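What I've Been Trying Out: the Nerano Sorting Kit

November 1, 2019

I promised in the last issue that I'd get to the Nerano kit, and a few of you wrote in to ask if I'd forgotten. I hadn't! It's been sitting on my counter for 21 days and I've been poking at it most evenings after dinner.

For anyone who missed it, Nerano is the small tabletop arm from Plarnmont. You get the arm, a two-finger gripper, a wrist camera and a power brick, and the whole thing lists at $900. The Umali software comes with it for the first year (after that you pay, and I still can't get a straight answer on how much). Setup took me one long evening, mostly because I put the base on backwards and had to start over.

I began with the easy stuff. Blocks, a sponge, a roll of tape – it did fine with all of them, and I got cocky. So I moved on to scissors, which are a pain for any gripper. They're thin, they're shiny, the loops catch on each other, and they love to lie on top of one another. My job for the arm is simple to say: take a pair by the handles, lift it, and put it where I tell it. I keep the blades closed and my own hands well out of the way.

The wrist camera is the part I like best. You watch the screen and see pretty much what the arm sees, fingertips and all, so when a grab goes wrong you usually know why. 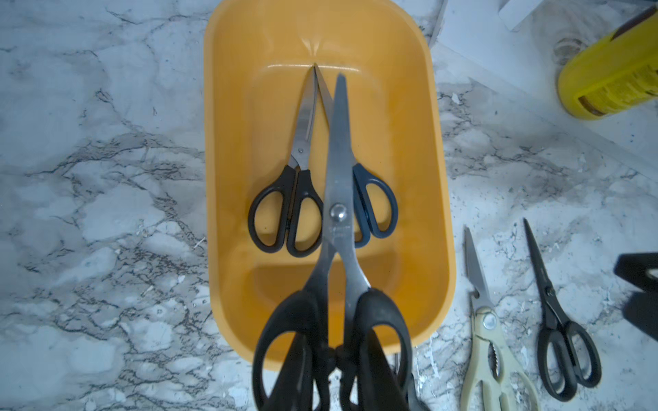 My one real gripe is the fingertips. The ones in the box are too smooth for metal, and I'd budget for the grippy set from Mondholm, which went on in a minute or so and made a big difference with the heavier tools. I also wish the emergency stop was on the base and not dangling on a cord – I've knocked mine off the counter twice.

Would I buy it again? For a club or a classroom, yes. For one person at home, I'd wait until January, when Plarnmont says the next software update is due. I'll try it on spoons and forks next, so send me your tips if you've been there already.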